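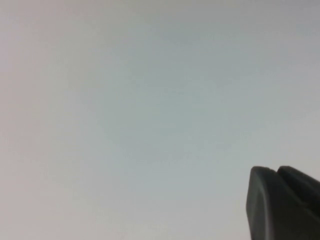 # Site Visit Report: Open Day at Nurovo

**Course:** Intro to Automation
**Date:** June 8, 2025
**Group:** Thiện La, Tomomi Honda, Reece Lockwood and me (Miyuki Ichikawa)

## Why we went

Our group project is about how small companies teach robot arms to do handling jobs, and up to now we'd only worked from papers and a simulator. Ms. Waaka had been telling us since December to go look at a real one. So when Nurovo put up a sign-up sheet for their open day, Reece had us all on it within the hour (he did forget to add himself, but there was still room!).

The place is smaller than I expected. It's one long workshop with offices upstairs and a coffee machine that everybody ends up standing next to. We got visitor badges and safety glasses and were sent straight to the first demo, which had already started when we walked in.

## The first demo: Cilia

Cilia is the name of their teaching setup. A person moves a handheld controller, the arm copies the movement, and everything gets recorded so a model can learn from it later. I knew this part from our reading. What I didn't get from the reading is how slow and careful the person has to be. The operator barely moved her hands at all for the first few passes, and when one of the kids in the audience asked if it was stuck, she laughed and said that was her good speed.

The job was moving small cloth bags from one tray to another. She did 9 runs while we were there. Two of them she threw out right away because she'd hesitated in the middle, and she didn't want the model to learn to hesitate. I wrote that down with a star next to it. In our simulator work we kept every single run, good or bad, and I think that explains a lot about our results from last term.

They have 1466 recorded runs for the bag job so far. Thiện asked how many they need, and the answer was that they don't know yet - they train, test, see where it messes up, and record more of that part.

## The camera question

This was my favorite bit, so it gets its own section.

The arm has a small camera down by the gripper, and another one on a stand looking at the whole table. I asked why you'd want both. The operator explained that the wrist camera is great when you're right on top of something, but a lot of the time it doesn't have much to go on. With a plain surface in front of it you get soft grays and the fingertips poking in at one corner, and that's all the model has to work with from that side. The stand camera fills in the rest.

Tomomi wanted to know if you could just delete those dull images and save the space. I would have guessed yes. The operator's view was that the model sees plain stuff when it's running too, so it had better see plain stuff when it's learning. We argued about it on the bus home and I'm still not totally sure she's right, but I'd like us to test it.

## Trying it ourselves

Each visitor got three minutes on the controller. My turn was a bit of a disaster. I kept thinking of the arm as being in front of me, facing me, so my left and right were swapped in my head, and I spent most of my time hovering. Reece picked up a bag on his first try and has mentioned it several times since.

Things I noticed while doing it:

- There's a small delay between your hand and the arm, and you start overcorrecting for it
- You can't feel when you've touched the table, so you watch the fingers like crazy
- My shoulders were sore after three minutes!

## The Grolard table

Over by the back wall was a second station called Grolard, for sorting parts by size. It wasn't running in the morning because of a software update, and by the time it came back we only caught the end of the talk. From what I heard, it uses fixed positions with no learning involved. I have 800 words of notes on Cilia and four lines on this one, so Thiện is going to write to them with questions.

## What changes in our project

1. We'll throw out bad runs on purpose and write down the reason each time.
2. We'll train once with the plain wrist images left in and once with them taken out. Tomomi is setting this up.
3. We'll add the second camera view to the simulator. Reece thinks it's an afternoon of work. I think it's a week.

Still to do: get the answers about Grolard, ask Ms. Waaka if the comparison can count as our second experiment, and return Thiện's visitor badge, which came home in his jacket.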